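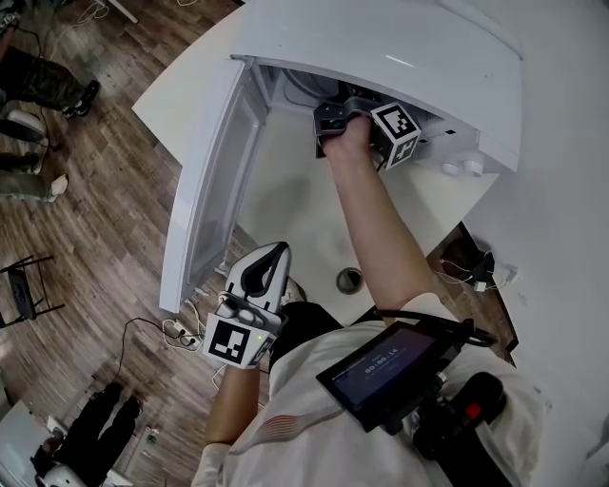

# Fridge has been lying on its back – how long before I plug it in?

Posted by Jaqueline Quezada, June 1, 2019

Hi all! We just moved into our place in Toltcombe and the white fridge that came with us has been on its back on the wood floor, door open, while we give the inside a good going-over. It rode in the truck lying down too, six hours of it. My brother says plug it in the minute it's upright, my mother-in-law says wait a whole day, and I've got groceries sitting in a cooler and a fridge that cost me $1,325, so I'd love to get this right. Also, there's a round drain hole inside the compartment. Should I be cleaning that while I can get at it so easily?

## Answers

**Guadalupe Aguirre**

Congratulations on the new place! Your mother-in-law is the one to listen to, I'm afraid. When a fridge lies down, oil from the compressor can drift into the cooling lines, and it needs time to settle back once the thing is standing. I'd stand it up tonight and plug it in tomorrow evening, then let it run empty for a few hours before you load it. If you still have the manual, go by whatever it says over me.

As for the drain – yes, do it! Warm water with a little baking soda and a soft pipe cleaner, nice and gentle. I'd wait until it's upright for the rinsing part so the water goes where it's meant to go. Wipe the door seal while you're there, and get two people on the lifting, please. My back still remembers our move last October.

**Fulgencio Robles**

5 hours was plenty for mine. Still running.

**Kanokwan Saengthong**

I'm with Guadalupe on the full day. One small thing to add: put down an old blanket before you tip it up, as the bottom edge can leave a nasty dent in a wood floor (ask me about my hallway). And more ice for that cooler!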